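Nustedari dining room moves to tray system for table utensils

16 Jun 2025 – The Nustedari residents' dining room has stopped laying out loose utensils before meals and now keeps them in open metal trays on each table, according to a notice from Azevedo, the firm that runs the meal service.

The change covers 20 tables. Forks, spoons and chopsticks go into the tray after washing, and serving ladles are added last. Pieces are sorted on the tablecloth first, by length and by material, so that plastic and steel can be checked separately for wear. 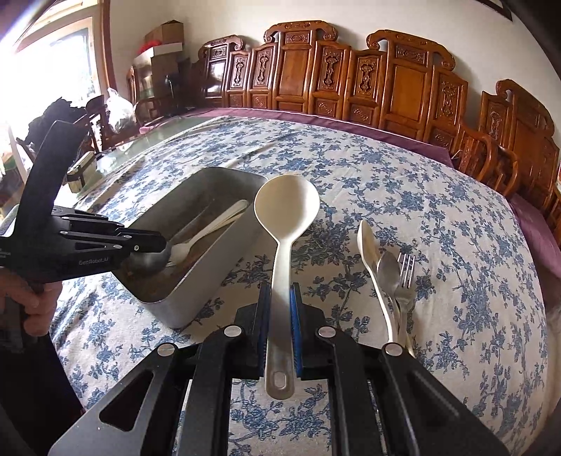
Sorting and return

Under the old routine, utensils went back to a central drawer unit after each meal and were laid out again before the next one. Adelino Henriques, who supervises the room, said a full reset took 47 minutes in April. The same work with trays takes 11 minutes, not counting washing.

Trays stay on the table between lunch and dinner. Chopsticks and forks share one tray. Ceramic soup spoons are stacked and kept to the side – they chip when dropped onto metal.
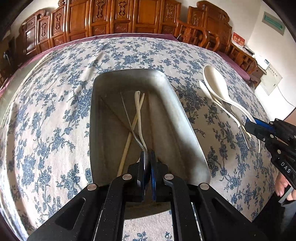 Fork and chopsticks in the tray, with soup spoons stacked on the right.

Azevedo bought 100 trays from Plakton, enough to hold a spare set in storage. Tiago Nogueira, the firm's purchasing manager, said trays with scratched floors will remain in use as long as the rims are smooth. Those with bent corners will be pulled at the monthly check.

The printed tablecloths are unchanged. A second dining room, at Flanby, is due to get the same arrangement once its own stock of utensils has been sorted. Azevedo has not set a date for that work.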